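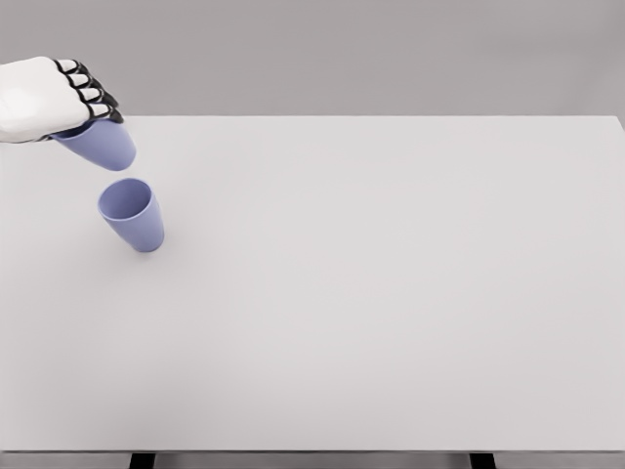
Growing sweet peas from seed is the best thing I do all year, and I say that as somebody who also grows tomatoes! They smell wonderful, they climb anything you give them, and the more you cut the more you get. Most people who tell me they can't grow them have been buying tired six-packs in May. Start your own and you'll have stocky little plants that take off the minute they hit the ground. You don't need special pots either. A plain plastic tumbler that tapers toward the base, like the lavender-blue one in the picture, makes a very good sweet pea pot once you've put holes in the bottom, and the taper means the whole root ball slides out in one piece when you tip it.

Last updated 3 September 2011

When to sow

I garden at Urness, where winters are wet more than they are cold, and I sow in the fall and again in late winter. Fall plants flower earlier and are tougher all around. If your ground freezes hard for weeks on end and you don't have a cold frame, skip the fall batch and sow indoors six weeks before your last frost. December is the one month I leave alone. Seed sown then just sits in the cold compost and sulks, and half of it rots.

Getting the cups ready

Any tall cup will do, as long as it's deeper than it is wide. Sweet peas send down a long root straight away and they hate having it bent. Set the cup upside down on a scrap of wood and make four or five holes in the base. I use a hot nail held in pliers (window open, please, the smell is awful). A drill works too, but go slowly with a small bit or brittle plastic will crack right up the side. Thin disposable cups will last you one season. The thicker picnic kind go on for years, and mine have been through the dishwater so many times that the color has gone chalky.

Wash them in hot soapy water before you fill them. Old compost stuck in the bottom is where damping off comes from.

To soak or not to soak

People get very worked up over this one. Sorcha Innes, who taught me most of what I know about sweet peas, nicks every seed with nail clippers on the side opposite the little scar. I've tried nicking, soaking overnight, rubbing with sandpaper, and doing nothing at all. One year I got so curious that I sowed 200 seeds untreated and kept a tally, and 153 came up. That was good enough for me, and I've hardly nicked a seed since. If yours are very dark and hard, or a few years old, by all means soak them overnight in lukewarm water. Pick out the ones that have swelled and sow them right away. Don't leave them in the water longer than that, they drown.

Sowing

Fill the cups to just under the rim with ordinary seed-starting mix, tap them on the bench to settle it, and water well. Let them drain. Push two seeds into each cup, as deep as your first knuckle, and cover them over. Then put the cups somewhere at room temperature and don't water again until you see green, unless the top goes properly dusty.

Now the important part: MICE. They can smell a sweet pea seed through anything. I lost an entire tray in one night at my old place on Flundgate and I still haven't forgiven them. Cover the cups with a sheet of fine wire mesh, weighed down with a brick at each end, and leave it on until the seedlings are pushing at it.

You should see shoots in 7 to 14 days. The moment they show, move them somewhere bright and much cooler. A warm windowsill gives you long white noodles that fall over. A porch, an unheated greenhouse or a cold frame is ideal, and a touch of frost won't hurt them once they've had a week or two to get used to it.

Pinching out

When each plant has three pairs of leaves, take hold of the tip and nip it off just above the top pair. It feels terrible the first time. Do it anyway! Side shoots come up from low down and you end up with a bushy plant with several strong stems. If a seedling is already branching at the base, you can leave it be.

Planting out

Mine go out in early spring as soon as the soil crumbles in my hand. Dig in plenty of compost first, they are greedy. Put your supports up before you plant: poles in a wigwam, netting on a fence, or twiggy branches if you can get them. I get hazel tops from the woods out at Cestthorpe and they're lovely to look at even before anything climbs them.

To get a plant out of its cup, water it an hour ahead. Spread your fingers over the top with the stems between them, tip the cup over and give the base a squeeze. Don't try to separate the two plants. Set the whole plug in a hole deep enough that the lowest leaves sit just above the soil, firm it in and water. For the first couple of weeks you'll have to tie them to the supports with soft string. After that the tendrils get the idea.

Watch for slugs until the stems toughen up.

Picking

Pick every other day at least, and take every seed pod you spot, because once they set seed the flowers stop. Callum Galbraith at the Mowat allotments wrote down every stem he cut from one double row last summer and got to 429 before he went on vacation and his neighbor took over the picking. Cut in the morning, straight into water. They last four or five days in a vase, a bit longer if you keep them out of the sun and well away from the fruit bowl.

Leave a few pods on at the very end of the season, let them turn brown and papery, and save the seed in an envelope for next time.

Search this site
Enter keywords Go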